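Illari retrospective at Nullholm: progress report to the Samurham Fund
18 November 2025

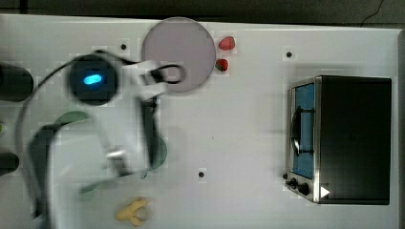

Gobnait Kinsella would like the early textiles moved into the first room, before the paintings, and has asked that the wall texts be cut by half. We have agreed to the first request. The second is still under discussion with the lenders.

Loans. Agreements are signed for 70 works. Two are outstanding, both from the Ó Flaithearta collection: the large 1987 hanging and its preparatory drawing. The collection wants a revised light level for the hanging and a shorter display period. We sent new terms last week and expect an answer before the holidays.

Catalog. Zahira Sumampouw has delivered her essay. Translation is under way. The color proofs for the plates came back too warm and are being redone at the printer's cost.

Spending. We are within budget on shipping and over on framing. We ask to move the unspent travel money to cover the difference; a revised sheet is attached.

Next steps. Wall painting in the east gallery starts in January, with installation to follow once the floor repair is signed off. The next report will include the final checklist and the opening hours.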